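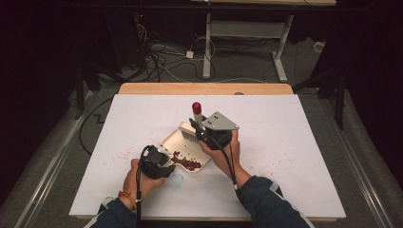

Lautaro Barrientos
2019-02-06

Sorting dry beans leaves me with two cleanup problems on the same work surface, and I would like to solve both without replacing the board. The surface is white and smooth and sits on a wooden table. Whole beans are easy. A small dustpan and its matching brush collect them in two or three strokes, and the pile of dark red ones in the pan is typical. The residue is the difficulty: the pinkish-red specks spread over the left half of the board stay put, or they pass under the lip of the pan and come out as a line on the other side. I have tried a flatter pan angle and shorter strokes. Neither made much difference.

The second problem is a pale blue mark near the bottom of the board. I take it to be ink. Dry wiping does nothing to it.

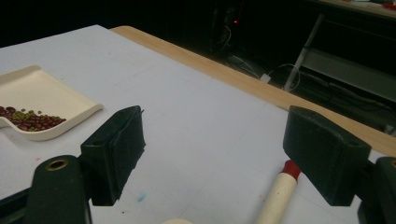

I sort up to 200 g at a time, sometimes kidney and mung together, and the batches get swept up mixed. If there is a way to separate the two sizes after sweeping, that would save me a step. The floor under the table is gray carpet, so anything that goes over the edge has to be vacuumed.

Domingo Garrido

Do it in two passes with two tools. The brush is suited to the beans and poorly suited to the specks.

Pass one: brush the whole beans into the pan and empty the pan completely before continuing. A loaded pan tends to get tilted back to keep the beans in, which lifts the lip.

Pass two: fold a barely damp microfiber cloth into quarters, lay it flat at the far edge and pull it toward you in one continuous stroke. Refold to a clean face and overlap the next stroke by an inch. Do not scrub in circles. Bean skin fragments can leave color when they are wet, so finish with a dry cloth immediately.

Hold a straightedge against the pan lip and look for light. If there is a gap in the middle, the lip is bowed and no brushing technique will fix it. Mine was bowed. I replaced it with a Priretia pan that has a soft edge strip and the line is mostly gone.

For the mixed batches, use a slotted or round-hole sieve sized so the mung beans drop and the kidney beans stay. Check the hole size with a handful first, because small kidney beans vary.

Tadeo Huenchumán

vacuum with a sock over the nozzle. done

Khôi Khổng

Agree with Domingo on the cloth. On the blue mark: isopropyl alcohol at 70 percent on a cotton swab, tested on a corner first. Work from the outside of the mark inward and blot. If the board is laminate it should tolerate this. If it is coated paper or card, leave the mark alone, as the coating may lift. What is the board made of?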